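Why I lowered the speed of the mug cell

Last week the left arm dropped a mug again. The Skonier controller showed no fault, so I read the log line by line on Sunday evening. It was run 41, and the gripper had reported a closed grip for the whole lift. But the handle was only hanging on one finger, and the sensor cannot tell this from a proper hold.

My first idea was to blame the Lilberg fingers. I changed them in October for new ones, and the drops continued. Then I compared 119 runs with the path planner, and most of the bad ones had the same short, hard stop above the tray. A mug on one finger swings at such a stop.

So now the lift is slower, and the arm waits a moment before it moves sideways. I also keep the guard door locked until both arms are parked - before, I reached in too early to pick up pieces, and I am not proud of it.

Mugs, tray and both arms:
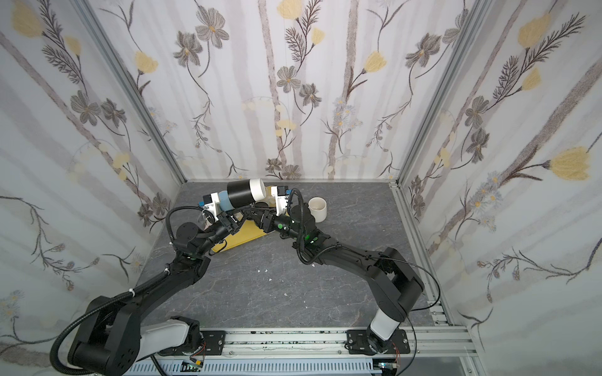
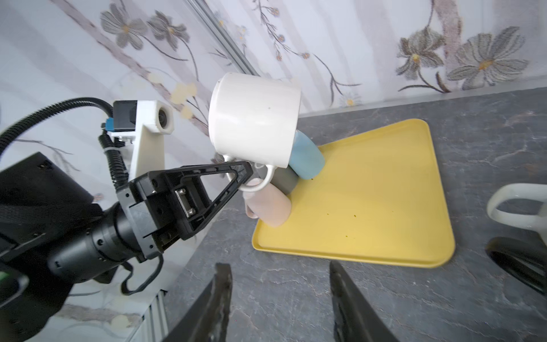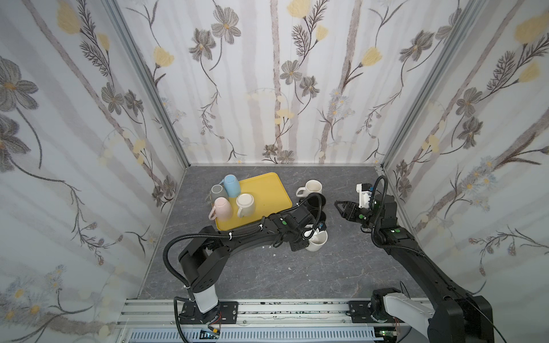
Parvathi Varghese wrote to me that slower is good, but she would also stop the run when the motor current falls during a lift. On her Cova arms this caught the slips before the mug reached the floor.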